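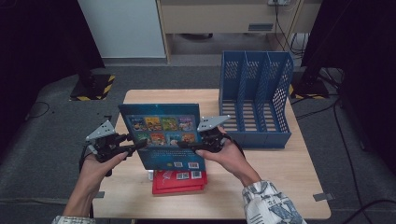 Back cover of a teal-blue hardcover, held upright over the red books.

Drestau Bookshelf Tidying
README, release 3

Contents

This release covers one small tabletop job: children's picture books lie on a table and are filed upright in a magazine organizer. It holds 3590 clips. Of these, 1571 have a written note saying which book was moved and which slot it was meant for. The rest have a clip number and a title code only.

Maintained by Eulalia Painemal. Corrections go to her, with the clip number in the subject line.

Books

There are 36 titles in the set. Most are hardcovers. Paperbacks were dropped after release 2 because they sagged in the organizer and the end positions were hard to label the same way twice.

The title list is in books.csv. Columns are title_code, cover_color, cover_type, height_class and language. Cover color is one plain word for the main color of the front. A few covers fall between blue and green, and those are entered as "teal" even where a labeler wrote "blue" in the notes.

Barcode stickers were left on the covers. They are stock labels and have nothing to do with title_code, so please don't join on them.

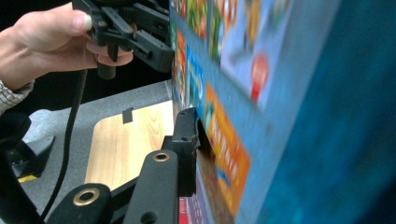 Bright blue printed artwork up close, with picture tiles and an orange panel.

Close views like this one are often blurred. They were kept. If you need readable cover text, filter on text_legible = yes, but expect to lose most of the near views.

Organizer

Blue plastic, mesh-patterned sides, three upright slots. Slots are numbered from the left as you face the open front, so slot 1 in the notes is always the leftmost, including in clips where the organizer was turned. Release 1 numbered them from the right. The conversion script is slots_fix.py and it only needs to be run on old label files.

Notes format

One line per clip, in this order: clip number, title code, start position, target slot, remark. Start position is "flat", "stacked" or "upright". "Stacked" means there was at least one other book under it. Remarks are free text and were not edited, apart from spelling.

Two labelers worked on the notes. The Badberg half uses "back" for the cover without the title. The Nogueira half uses "rear" for the same thing. Both are still in the files.

Red covers 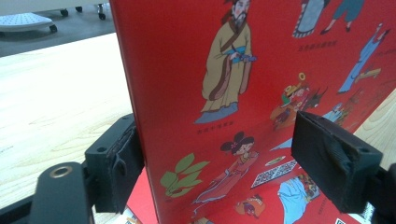 Red hardcovers with Chinese captions caused the most labeling mistakes. Several look nearly the same from the spine, and some labelers went by color alone. Painemal rechecked this group in September against the front covers, and the corrected codes are in books_red.csv. Use that file over books.csv wherever the two disagree.

Known problems

Height class is missing for the titles added from the Boltia list.
Some "stacked" clips should be "flat". The top book was lifted before the clip starts.
Remarks in the Nogueira half sometimes give a slot number that doesn't match the target slot column. Trust the column.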